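Purkisholm — pressing, setlist and the Bolger show

Forum: Small Labels and Touring Bands

estetti_fan
Posted 31 March 2016
Does anyone know if the new Purkisholm record is getting a second pressing? The label page says sold out and the band's own store just has the download. I was away when the preorder went up. I'd rather not pay what people are asking for a used copy.

mossback
First pressing was 666 copies. The number is printed inside the gatefold. I have not seen anything about a second one. Estetti usually waits until a tour is done before they decide.

dlarkin
Estetti did repress the Vetora record, but it took them 2 years and they changed the mastering. I own both and the first one sounds better. If you like the low end, hold out for an original.

mossback
I don't agree about the Vetora repress. The first one was cut too hot and side B distorts on the last track. The repress is quieter and cleaner. Most of the complaints I read were from people who never turned the volume up to match.

dlarkin
I turned the volume up. The cymbals are dull on it.

estetti_fan
Can we stay on Purkisholm? Has anyone heard them play the new songs live yet?

tvilla_horns
I was at the Bolger Hall show. They played the whole first side in order, then older material. Telmo Villanueva sat in on trumpet for the last four songs and it changed the set a lot. The long piece that closes the record is built on a loop, but live they played it without one, so the drummer had to hold that pattern for the entire thing. It was a bit slower than the album.

Sound was decent near the desk and muddy by the bar. Doors were late and the opener got cut to three songs.

kettle_and_reed
I was there too, on the left side near the stairs. The muddy sound was not only by the bar. I could barely hear the bass clarinet until they dropped the keyboard down halfway through. I liked the closer better slow. On the record it feels rushed to me.

I'm going to the April date as well. It's a six-hour drive each way so I'm sorting out food and a place to sleep now.

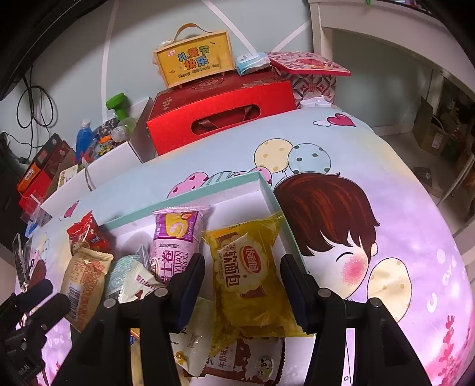
Road snacks: bread, Swiss roll and others.

mossback
Good choice, there is not much open on that road after nine. Are you driving back the same night?

kettle_and_reed
No, staying over. Two of us are splitting a room. If anybody needs a ride from the north end of the valley I have one seat left, but no room for an instrument case.

rowboat_ed
Is the April venue the same size as Bolger? I heard it holds 80, which seems low for them now.

tvilla_horns
It's 80 seated. They take the chairs out for some shows and then it holds more. The ticket page says seated for this one, so I would buy soon if you want to go.

dlarkin
I think playing a room that small is a mistake. They could fill something three times the size and the people who drive in would not get shut out.

kettle_and_reed
They've said in interviews they want the quiet parts to be heard. In a bigger room the woodwinds go through the PA and you lose the breath in them. I'd rather have the small room, even if I miss out on a ticket sometimes.

dlarkin
Easy to say when you already have a ticket.

kettle_and_reed
Fair enough. I bought mine the first morning.

rowboat_ed
Got two just now. The seating chart showed a handful left, all at the back.

estetti_fan
Back to the record — I wrote to the label. They answered the same day. No repress is planned right now, but they held back a small box of copies for the tour, and whatever is left after the last date goes up in the store. No preorder for those. They wouldn't say how many.

mossback
That matches what the merch person said at Bolger. They had a short stack on the table and it was gone before the headline set. Go to the table when doors open.

tvilla_horns
They also had the older EP on cassette and a shirt with the cover drawing. The shirts run small.

rowboat_ed
What is the used price up to, out of curiosity?

mossback
One seller had it listed at 1,497 with no photos of the vinyl. I doubt anyone will pay that. The last copy I saw sell went for much less, and it had a split seam.

estetti_fan
I'll wait for the leftovers. kettle_and_reed, if the table still has one when you get there in April, would you pick up a copy for me? I can send the money ahead.

kettle_and_reed
Sure, send me a message. Black vinyl or does it matter?

estetti_fan
Black is fine. Message sent.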